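About Us

Hi, I'm Takumi, and I run the Narnside Wrestling School!

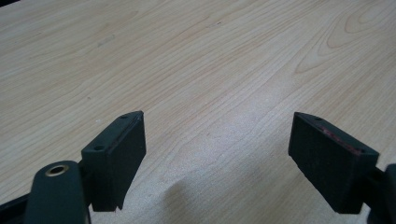

Wood grain on a light tabletop.

I started wrestling in 2000 and got thrown around small halls for years before Takeshi Tamura talked me into coaching. We opened in Plonville with 4 students and one very squeaky ring — it still squeaks. Now we've got 32 on the books, from total beginners to folks working shows most months. Beginners start with falls and rolls, then ropes. Come by at 6 p.m. and watch a class first if you like!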